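3.2 Basket use and the purchase of loose vegetables

The second part of the survey dealt with what shoppers carry while they choose fresh food. Earlier work on small grocers has mostly looked at price and distance from home. Much less has been written on the choice between a basket, a trolley and the shopper's own bag, although each sets a different limit on how much can be bought in one visit. The shops in Borkis and Guvov lend plastic baskets with perforated sides, and trolleys are kept only at the larger Oprea branch. 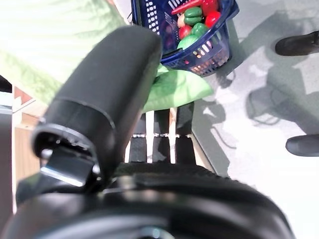
Photo: Drirnanari Retail Study

Till records were matched to short interviews held at the exit. Of the 2,050 visits recorded, 1,353 included at least one item of loose fruit or vegetables. Visits in which the shopper bought only packaged goods were kept in the sample for the comparison in Section 3.4 but are left out of the results below. A further 171 visits were removed at an earlier stage as the interview had been broken off or the receipt could not be read.

Shoppers with a basket bought fewer kinds of vegetable than those with a trolley, but the gap was small for light goods such as salad leaves and herbs. It was much wider for heavy items. Squash and pumpkin in particular were often put off to a later trip, and several shoppers said they would buy one only if they had come by car. Carrots showed no clear pattern. They are sold by weight in all the shops, and people with baskets tended to take a smaller amount and come back sooner.

The position of the display may also matter. Heavy produce was kept in low wooden crates near the entrance, so that a shopper who picked up a squash had to carry it round the whole shop (Figure 4).

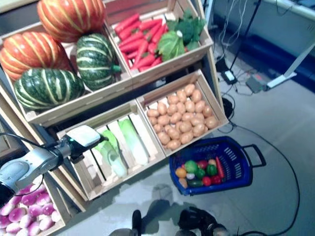 Figure 4. Squashes and carrots in wooden crates, with a shopping basket on the floor.

We asked the Guvov shop to move its squash crates closer to the till during February. Sales rose in that month, but the shop also cut its prices in the second week, and the two effects cannot be separated with the data we have. Staff reported that the new position made the queue harder to manage, and the crates were later moved back.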